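About Cluludberg

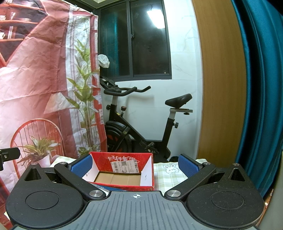

Blue grip pads, face to face.

Cluludberg is a website for people who watch television series and want to talk about them after the episode is over. We publish recaps, reviews and interviews. We write in English, but most of us grew up with another language, and the series we cover come from many countries.

The site was started by Ketsara Thongsuk and Amancay Fuentealba. They met in a subtitling course, where they had to translate the same episode of a hospital drama and could not agree on one joke in the second act. The discussion continued by email for several weeks. Later they put these emails on a small blog, and some readers began to send their own opinions about the joke. This was the beginning of Cluludberg. The joke is still not solved.

What we publish

Every week we write recaps of the series that we follow. At the moment we follow 55 series. Some of them are well known, and others are difficult to find outside of the country where they were made. A recap on our site tells the full story of the episode, including the ending, so please do not read it before you watch. Reviews are different. In a review we do not tell anything that happens after the first 3 episodes of a season.

Our longest project is the Clirilgate guide. Clirilgate is a crime series about a harbor town and the families who own the ferries there. It has 139 episodes, and we have written about each of them. Many readers come to us first for this guide, especially for the page about the missing pilot in season four. We corrected that page in April after a reader showed us that we had mixed up the two brothers.

We have also a podcast, Negash. Each episode of Negash is 60 minutes long and speaks about one single scene: how it was written, how the actors play it, what the music does. Amancay is the host. She prefers quiet scenes, and listeners who like explosions have complained to her about this.

Flurkel is our newsletter. It goes out on Fridays with a list of new episodes for the weekend and one old series which we think deserves a second chance.

How we work

We pay for our own subscriptions. When a studio gives us episodes before the release, we write this at the top of the review. We do not show our texts to studios or agents before they are published, and we do not give scores in stars or numbers.

Ketsara edits all recaps and reviews. If you find a mistake in a name, a date or the order of events, write to her through the contact form and give the title of the page. Corrections are marked at the bottom of the text.

Writing for us

We accept proposals from new writers the whole year. Please send a short message with the name of the series, the languages you can watch without subtitles, and one text you have written before. It does not have to be published. We pay for every text that we order, and we answer all proposals, but in the fall season it can take us longer.

Page last updated: 20 Dec 2024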